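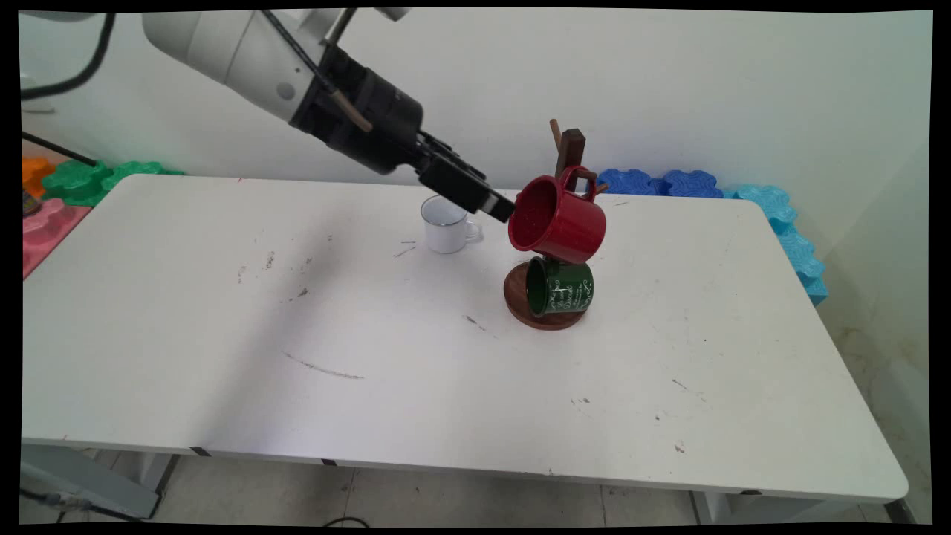
Why do mugs hang on trees?

A mug tree is a stand for storing mugs. It has three main parts: a base, a post and pegs. The base sits flat on the table or bench. The post goes straight up from the base. The pegs stick out from the post like short branches, and that is how the mug tree got its name.

How does a mug stay on?

Have a look at the pegs. They don't point straight out to the side. They slope upwards. When you put a mug's handle over a peg, gravity pulls the mug down. To slide off the end, the mug would first have to climb the slope, so it stays put. If the pegs sloped downwards, every mug would slip off.

A hanging mug doesn't sit up straight the way it does when it has tea in it. It swings until its weight is balanced under the peg, and it usually ends up tilted. Always check that a mug is empty before you hang it up!

Why doesn't the tree fall over?

A mug on one side pulls the tree towards that side. The base spreads out around the post to stop it tipping. The wider the base, the harder it is to tip the tree.

You can help by sharing the weight. Hang the first mug on one side and the next mug on the opposite side. Take them off the same way.

What about the space underneath?

The base can hold a mug too. Some people stand one there upside down, with the rim on the wood. Dust can't fall in that way. Dry it well first, or water will be trapped inside.

What is an enamel mug?

Many mugs are made of pottery, but an enamel mug is made of metal with a thin coat of glass on top. The glass starts out as a powder. It is put on the metal and heated in a very hot oven called a kiln until it melts. When it cools it is hard, smooth and shiny, and it can be nearly any colour. Lots of enamel mugs have a rim in a different colour, often dark blue.

Enamel mugs are popular for camping. If you drop one, the metal won't smash, but the glass coat can chip. Never put one in the microwave.

Try it yourself

You will need a pencil, a lump of modelling clay and 2 paper clips.

1. Press the clay into a flat, round base and stand the pencil up in it.
2. Bend one paper clip into a hook and push the end into a small blob of clay near the top of the pencil. Make it slope upwards.
3. Hang the other paper clip on the hook.
4. Now turn the hook so it slopes downwards and try again.

Next, make your base smaller. How small can it get before your tree tips over?

Words to know

Enamel: a hard, glassy coating.
Gravity: the pull that makes things fall towards the ground.
Kiln: a very hot oven used for pottery, glass and enamel.

Written by Svitlana Dovhaniuk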